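CLIDDEN PARISH HALL AND ALLOTMENT ASSOCIATION
Minutes of the Ordinary Meeting held 2024-07-09

Present: the Chair, the Secretary, five plot representatives, and the delegate from the Steton site. Apologies were received from the Okon Lane representative.

1. Minutes of the previous meeting

The minutes were approved as circulated, with one correction under item 4: "Briem Gate" should read "Briem Path." The Secretary will amend the file copy.

2. Matters arising

The water meter at the lower site has been replaced. The first reading under the new meter was 433 units and has been entered in the book. The Steton delegate asked whether the old meter would be returned to the supplier. The Secretary will inquire.

The hedge along Okon Lane has been cut back on the road side only. Members noted that the inner side is the responsibility of the adjoining plot holders and that a reminder is to be placed on the notice board.

3. Plot rents

The Chair reported that all rents due in February have been received except for 2 plots. Letters have been sent. It was agreed that if no reply is received within the period given in the rules, the plots will be offered to the waiting list in the usual order.

A proposal to introduce a half-plot rate was discussed at length. Those in favor felt that new members are often put off by the size of a full plot. Those against pointed out that the dividing paths would have to be maintained by someone, and that the Steton site tried this before and went back to full plots — the delegate confirmed this. The matter was deferred to the next meeting.
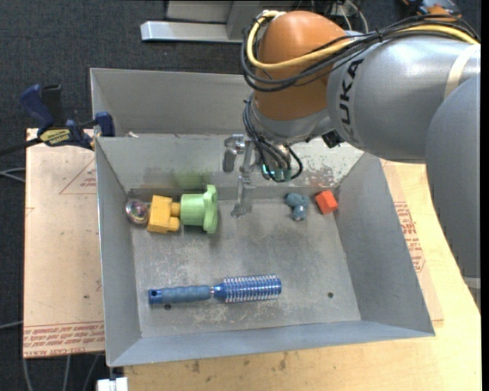

4. Briem Path

Two quotations for resurfacing were considered. The lower of these does not include edging. Members preferred the higher quotation in principle, provided that the contractor agrees to leave access for wheelbarrows during the work. A sum of $200 was approved toward gravel for the turning area, which will be laid separately.

5. Summer open day

The open day will take place on the lower site as in previous years. Produce tables will be set out along the hall side and plant sales by the gate. The Steton site will again provide the tea urns. Entries for the children's vegetable class will be accepted on the morning of the show.

It was noted that parking on Okon Lane caused complaints last year. Visitors will be directed to the field, subject to the owner's consent.

6. Any other business

A member asked that bonfires not be lit before dusk — the rule is already in force and will be repeated in the newsletter.

The shed key for the upper site is missing from its hook. Whoever has it is asked to return it to the Secretary.

The meeting was closed by the Chair.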